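Why Do Things Bounce?

Drop a ball. It hits the floor, gets squished a tiny bit, then pushes back and up it goes. The squish is the secret! You can't see it cause it's way too fast.

When you hold a ball up high it has stored energy. Let go and that turns into moving energy. At the floor the ball squashes flat on the bottom, like a spring. Then it pops back into shape and shoves against the floor.

But it never comes back as high as you dropped it. Why not? Some energy leaks out. A bit turns into sound (the thud), a bit turns into heat. Each bounce is lower, then lower again, then it just rolls.

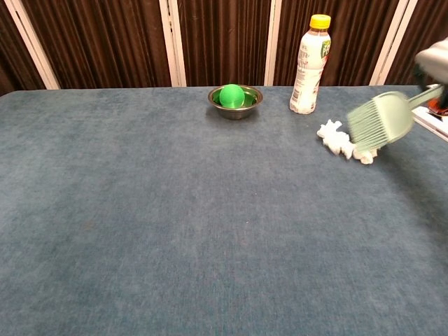
Page last changed: 2024-12-01

What the ball lands on matters too. Hard floor, good bounce. Soft cloth or carpet soaks up the push. Sand is the worst, hardly any bounce at all.

Try it! You need a ball, a yardstick and a freind to watch.

Hold the ball 36 inches up. Let go, dont throw it. Your friend looks how high it comes back. Say it gets to 25 inches on tile. Now try the rug. Lower, right? Write both down.

Then put the ball in the freezer for 2 hours and do it again. Cold rubber is stiffer and doesn't spring back so well.

Words to know
Energy: what makes things move or change
Elastic: goes back to its shape after a squish
Gravity: the pull that brings the ball down

Next from Prillico Kids: why do boats float?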